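Performance Workshop – Notebook, April
Entry 9
Subject: pre-season load monitoring, academy rugby squad

Entered by Hüsnü Kurtuluş. Read and initialled by Şengül Akgül.

Continued from Entry 8. The vest units were reissued to the forwards at the 7:15 gym session. The backs wore theirs for the field session only, in accordance with the coaching staff's request that the upper-body circuit be completed without them. All units were set to the Perić profile, with the collision threshold left at the value used during the Saltum camp.

Field session: warm-up, defensive line speed, breakdown work in pods of four, then unstructured play across half the oval. The southern half remains closed for returfing. The wind came from the scoreboard end throughout and strengthened during the unstructured block.

Collision events logged for the whole squad: 1,339. This is well above anything recorded at Saltum and should not be circulated until it has been reviewed. The breakdown drill was run on the short grid, and players were getting up and going down again within a second or two. The Perić profile appears to register both movements. Ms Akgül recalls the same fault in the under-eighteens data, where scrum resets were counted as tackles.

Proposed check: take one pod, code the drill by hand from the sideline video, and compare it against the vest log over the same 30 minutes. If the discrepancy is confined to the breakdown work, the remainder of the session may stand. If it extends to open play, the threshold must be reset and Entries 7 and 8 amended accordingly.

High-speed running was satisfactory for the back three. The two wingers returning from hamstring complaints were held to their prescribed limits, and neither reported discomfort at the cool-down. The physiotherapist's notes are filed separately and are not reproduced in this book.

Loosehead props: perceived exertion scores were uniformly high and bear little relation to the distances covered. The scores were taken in the change room in front of the other players. Future scores are to be collected individually at the door, as set out in the Trarus protocol. The laminated scale has faded and a new colour copy is required.

Hand coding of pod two commenced after lunch. The first pass was abandoned – the video clock and the vest clock differed, and the offset had not been written down at kick-off. A whistle blast visible on the video and a corresponding halt in the vest data were used to align the two. 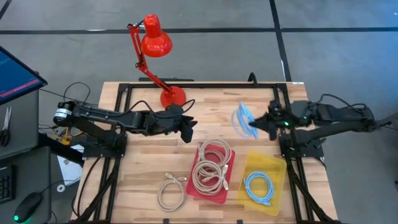
On the second pass the alignment held to the end of the drill. Ball-carrier contacts agree closely between the two methods. Arriving players do not: the vest log records two events for most clean-outs where the coder has entered one. This supports the view expressed above, although one pod is a small basis for altering a profile used by every squad.

Action: Mr Kurtuluş to code pod three before the Flinitz fixture. Ms Akgül to write to the head coach advising that the collision figures are provisional and are not to be used for selection. Vests to be charged to 100 per cent overnight and the two with frayed pockets withdrawn. Sync offset to be recorded on the inside cover before every session.

Comments

flanker_emeritus
We had the same doubling with clean-outs last winter. Lengthening the minimum gap between events fixed most of it, but it then missed some genuine double tackles.

Robyn T.
Was pod two the one with both locks in it? If so I would code a lighter pod as well before touching the threshold.

Ş. Akgül
It was. Pod three has one lock and will be coded next. The letter to the head coach has been sent.

mgr_u18
Please let us know if Entry 7 is amended, as our report quotes from it.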